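Household tips: getting ready for a local election

Apr 3, 2023

Polling papers, leaflets and the odd knock at the door all turn up in the same few weeks, and most homes have no particular place to put any of it. These notes cover the paper side of things, plus a bit on hosting a results evening at home. They were put together by Jeanine Vandenberghe and Pascal Hagedorn for the Breathnach residents' page.

Sorting the post

Open election post on the day it arrives. Anything with your name and a reference number on it goes in one folder. Leaflets go in a separate pile. If you share the house, write each person's name on the outside of their own envelope in pencil, as the official ones look much alike and a postal vote filled in by the wrong person can't be used.

Keep the folder in the kitchen or the hall. A drawer upstairs is no good if you remember at half past eight in the evening that you meant to check which hall you vote in.

Postal votes

Clear the table and wipe it dry before you start. Use a black pen and try it on scrap paper first. Read the instruction sheet right through, then lay out the ballot paper, the statement and both envelopes in the order you will need them. Sign in the box without touching the edges. If you spoil the paper or spill tea on it, ring the elections office and ask for a replacement. Don't try to dry it on a radiator, which makes it curl and leaves a brown mark.

Post it the next morning. Hilde Michiels left hers behind the fruit bowl for most of March last time and had to carry it in by hand.

If you are delivering leaflets

A standard A5 leaflet on ordinary paper comes in packs of 52 from the printer most of us use, and a long round can take up to 468. Don't carry them all at once. Split the round into streets and put a rubber band round each bundle with the street name on a slip at the top. Wide bands are better than thin ones, which bite into the edges.

Fold leaflets the night before, at a table of a proper height. A wooden spoon handle run along the fold gives a sharper crease than your thumb and saves your hands. For stiff letterboxes with brushes, wrap the leaflet round a flat spatula and push it through with that. It keeps your fingers away from the dog as well.

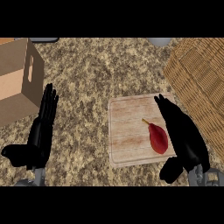

Keep bundles off the floor overnight if the room is at all damp. Paper takes up moisture quickly and the corners go soft, and after that they catch in every letterbox on the street. A shelf in an airing cupboard is fine as long as the tank is lagged.

Window posters

Clean the inside of the glass with a little vinegar in water and let it dry fully. Tape the poster at the corners and again halfway down each long side. Low-tack tape such as decorators use will come off without a fight. Ordinary sticky tape left up in the sun for a month will not, and you will need a hairdryer on low to soften it, then a plastic scraper. Rub any residue with cooking oil on a cloth, leave it for ten minutes and wash it off with washing-up liquid.

Garden stakes should be lifted straight up with a twist. Rinse the mud off before you put them away, and store them flat.

Results evening

Counts run late, so cook something that will sit. A bean stew or a tray of baked potatoes will feed 16 with very little trouble and can be kept in a low oven. Tayla McPhee's method is to bake the potatoes early, wrap them in foil and stand them in a cool box lined with towels, with the lid shut. Eat them within two hours.

Make tea in a large pot and decant it into flasks. Warm the flasks with boiling water first. Put a bowl out for used teabags or they will end up in the sink.

Afterwards

Take posters down within the week. Plain leaflets can go in with the paper recycling. Shiny ones with a plastic coating can't, and the quick test is to tear a corner: if it stretches before it rips, put it in the bin. Spare blank-backed sheets make decent shopping lists, cut in four and held with a bulldog clip.

Shred or tear up anything with your name, address or signature on it. Canvass sheets go back to whoever gave them to you.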